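Last revised Apr 16, 2024

# Preparing a Shared Worktop for Surface Repair

These instructions apply to all shared worktops in the Brinivow building, including those in the Kan reading room and Room 517. They cover the repair of light scratches, dull patches and small chips in painted or coated tops. Tops with raised seams, swelling or exposed core material are outside the scope of this page and should be reported to Facilities.

Staff who have not carried out a surface repair before should read the page through once before starting work.

## Before you begin

Reserve the worktop for a full day. The repair takes under two hours, but the coating must be left alone overnight before the top returns to normal use. Place a notice at each end of the table and record the reservation in the room log.

Collect the following from the supply closet:

- mild dish soap and a bucket of warm water
- lint-free cloths
- fine sanding pads
- low-tack masking tape
- filler paste in the nearest matching color
- a plastic spreader
- touch-up coating and a foam applicator
- nitrile gloves and safety glasses

Check the date on the filler. Paste that has separated or formed a skin must be discarded.

## Step 1. Clean the surface

Wash the area with soap and warm water, working outward from the damaged spot. Rinse with a clean cloth and dry with another. Do not use furniture polish or any spray containing wax or silicone. Both leave a film that prevents the filler from bonding, and the film is difficult to detect once the top is dry.

Old tape residue may be lifted with a plastic scraper held nearly flat. Metal blades are not permitted on coated tops.

## Step 2. Inspect under low light

Turn off the overhead lights and hold a flashlight close to the surface so that the beam travels across it. Pale colors, gray in particular, hide shallow dents under ceiling lighting and reveal them readily from the side. Mark each defect with a small piece of tape placed next to it. 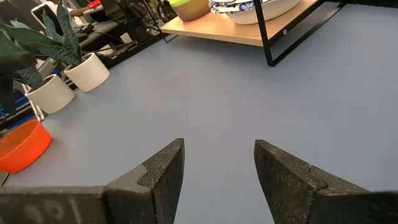
*Smooth tabletop in pale gray.*

Run a gloved fingertip over each marked spot. A defect that can be seen but not felt usually needs coating alone. One that catches the glove should be filled.

## Step 3. Sand and fill

Sand only within the marked area, using light pressure and short strokes in one direction. Stop when the edges of the scratch feel even. Wipe away all dust.

Apply the filler with the plastic spreader, pressing it into the defect and drawing off the excess in a single pass. Leave the paste very slightly higher than the surrounding surface. Deep chips require 2 thin layers, with the first fully hard before the second is added. Follow the drying time on the container.

When the filler is hard, sand it level and repeat the flashlight check from Step 2.

## Step 4. Apply the coating

Mask a border around the repair. Stir the coating slowly; shaking introduces bubbles. Load the foam applicator lightly and lay the coating down in even strokes, overlapping each by half. Remove the tape while the coating is still soft, pulling it back on itself at a low angle.

Keep windows closed until the surface is dry to the touch. Ventilation should be provided by the room system, set to its middle speed.

## Step 5. Return the worktop to use

Remove the notices the following morning. For the first 19 days, clean the surface with a damp cloth only and keep hot cups, clamps and rubber-footed equipment off the repaired area. Rubber can mark a fresh coating permanently.

Enter the repair in the room log with the location, the filler color and the initials of the person responsible.

## Contacts

Questions about materials should be directed to Pui-shan Chung, Facilities. Requests to replace a top entirely must be submitted on the Dendau form by the end of July.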